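Review: Nutia Weswood packing table, white, after one full season
Posted 2023-02-26 by Jonalyn Ocampo

I have spent more of my adult life thinking about tables than I planned to. When I started mailing things to strangers I used the dining table, then the floor, then an ironing board for one very bad week in November. The ironing board is the right height and has no other qualities. After that I gave in and ordered the Weswood, which is what Nutia calls its packing table, presumably after a wood to the west of something.

It cost $300 plus freight. You can spend $800 on a packing table from one of the warehouse suppliers, and if you have a warehouse you should go ahead. I have half of a rented unit behind a tile showroom, shared with Ojārs Ķēniņš, who restores clocks and has opinions about vibration. More on the vibration.

What comes in the carton: a top in two halves, four legs, two crossbars, a bag of bolts, a smaller bag of slightly different bolts, and an instruction sheet with drawings of a man who has never been disappointed. Assembly is listed as forty minutes. I took two evenings, one of which went to finding out that the smaller bag of bolts belongs to an upper shelf sold separately. The sheet doesn't mention it. I now own a jar of those bolts and look forward to leaving it to someone.

The white top

I was against white. White shows everything: pen, tape gum, the gray smear you get from cartons that have been in a truck. I wanted the birch color, which was out of stock then and is out of stock now, and which I've come to suspect was only ever a photograph.

Three months in I've changed my mind, mostly because of small parts. I drop things all day. A clear bag on a wood-colored table disappears until you put your sleeve in it, and a brown box on a brown table is a headache by four in the afternoon. On white you can find your scissors. It wipes clean with dish soap, and marker comes off with rubbing alcohol if you get to it the same day. If you don't, you have a small blue tattoo reading "2 OF 3", like mine.

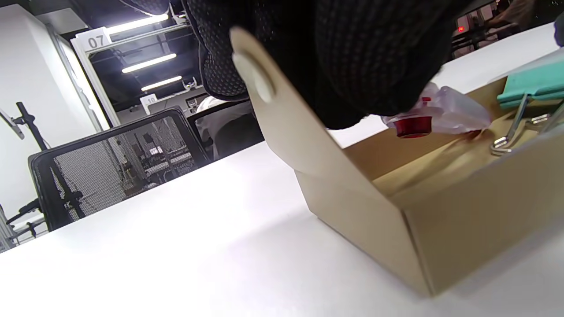 Bubble wrap going in around a red cap, or coming out. Either way, wear gloves.

Gloves first, since people always write in to ask. Cardboard dries your hands until they crack, and paper cuts from kraft board are in a class of their own. The knit kind with rubber dots grip well, and you can just about feel the end of the tape through them. Plain knit ones are nicer to wear and useless on anything glossy. I buy whatever the hardware store has in the bin by the register and I throw them out when a finger shows.

Back to the table. Height is adjustable in four steps by moving a pin in each leg. This sounds better than it works. The pins go in from the inside, so adjusting means lying on the floor underneath with a flashlight in your teeth, and all four legs must agree before the table will stand level. I'm five foot three and settled on the second hole. Wing-sze Chiang, who packs with me on the heavy weeks, is five eleven and would like the fourth. We compromised on the second, and Wing-sze stands with her feet apart like a giraffe at a pond.

The edges are square. I'd have liked them rounded. Whoever drew this table does not lean on things. By the end of a long day you have a line across both forearms, and I ended up sticking foam pipe insulation along the front, the kind you slit and push on. It looks terrible. Cường Cao from the tile place asked if we were expecting a toddler.

Wobble, and the clock man

With nothing on it, the table is steady. With a full load it's also steady. In between, with a half-full carton on one end and somebody pulling tape off a hand dispenser at the other, there's a shimmy. It isn't much, but it travels down the legs and into the floor, and across the floor to Ojārs's bench, where it meets a hundred-year-old escapement and makes a sworn enemy.

I wrote to Nutia. Their reply was polite, quick, and concerned a different table. On the second try they told me to tighten the crossbars in an X order, loosening everything first. That did cut the shimmy by half. The rest went away when I put rubber pads under the feet, four dollars for the set. I mention the price because Nutia sells its own pads for nineteen.

The joint where the two halves of the top meet was flush when new. It's now a hair proud on one side. You won't see it but you'll feel it every time you slide a flat envelope across, and anything with a corner will stop there and think. I ran a strip of clear packing tape down the seam and replace it when it gets grubby. A table at this price shouldn't need tape. On the other hand, tape is the one thing I'm never out of.

Room to work

Length matters less than you'd think and depth matters more. The Weswood is deep enough to have an open carton in front of you and still keep a row of little things behind it: pens, clips, the date stamp, the tray of parts you're meant to be putting in the box and will find there after it has left. On my old folding table all that lived on the windowsill.

For anything fiddly, I've found I work better with one shallow container in the middle and both hands around it than with everything spread out. Hường Lý, who taught me to pack when we both worked at a place that sold lampshades, used to say that the table should be empty except for the thing you're about to ruin. She could do 2,000 orders in a December and I never once saw her look for the tape. 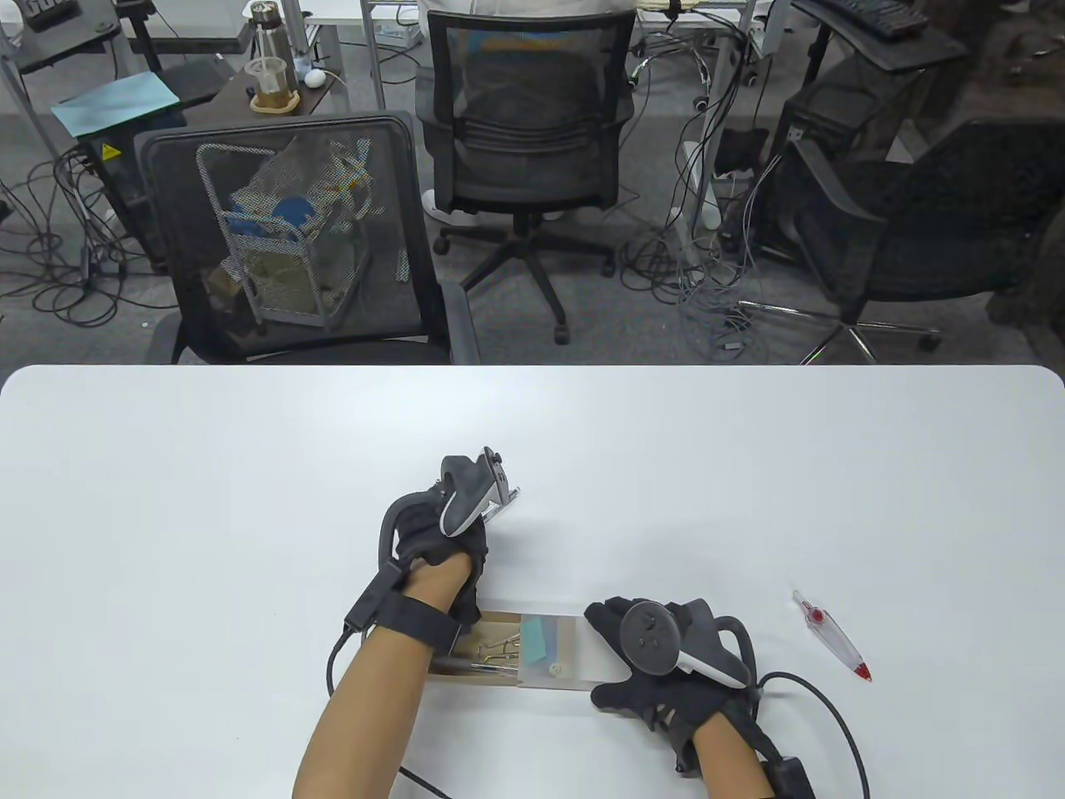
The add-ons

Nutia sells five accessories for this table. I bought two and regret one, which I think is a decent rate.

The roll holder ($45) clamps on the left end and takes a roll of bubble wrap. It's good. The roll turns freely and the clamp hasn't slipped. It only fits the left end, so if you're left-handed you'll be reaching across yourself all day, and the company's answer to that, when I asked, was that you could turn the table around. You could. Then it would be on the wrong side of the shelf, if you'd bought the shelf, which you now have the bolts for.

The side bin ($38) is the one I regret. It hangs off the crossbar at exactly knee height. Within a week it had a dent in it, and so did I. It's currently holding umbrellas.

I also tried the Conari clip-on lamp, which isn't made by Nutia but is sold on the same page with the words "pairs well." It pairs the way two people pair on a long bus ride. The light is fine, cool and even, with no buzz. The clip was made for a thinner top than this one and let go twice, once onto a finished parcel and once onto my lunch. If you have a thinner table, buy the lamp.

What I'd compare it to

Before ordering I went to see the Swanepoel bench in person, at a used office furniture place out past the airport. It's a lovely thing. Steel frame, one-piece top, weighs as much as a pony. You could pack an engine on it. It was also $800 secondhand, and they wanted another hundred to bring it up our ramp, which has a bend in it that has already beaten one piano. If I had a ground-floor door I think I'd have bought it and this would be a shorter and smugger review.

At the other end there are the plastic folding tables from the big box stores. I used one for a year. They sag in the middle by spring, and then every round object you own gathers there to discuss it. For weekend selling they're perfectly all right. Don't let anyone, including me, talk you into furniture for six parcels a month.

Bulky things are where the Weswood earns its keep. A big light block or box that takes up half the table doesn't tip it and doesn't slide about, and you can still get a hand down beside it to work.

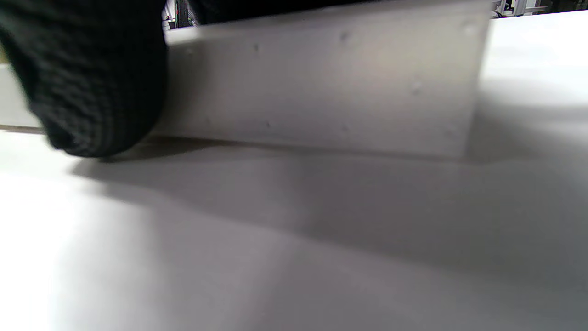

WORKSHOP & STORAGE / Tables and benches

The short version, for people who scrolled. Price paid: $300, before the freight and the rubber pads. Use so far: one holiday season and a slow January. Would I buy it again: yes, with the pads already in the cart and the side bin firmly out of it.

Things I'd want to know if I were you. The stated load limit is for the whole top, evenly spread, which is not how anyone has ever put anything on a table. The legs scratch if you drag it. The freight people will bring it to the door and no further, and by door they mean the one on the street. Keep the carton it comes in for a month, because the return policy asks for the original packaging, and the original packaging is the size of a bed.

The warranty is two years on the frame and one on the top. There's a card to mail in. I mailed mine and got it back marked insufficient address, in an envelope with a 10 percent off code for the side bin.

Update: a couple of you have asked about casters. Nutia makes a set. Ojārs has asked me not to.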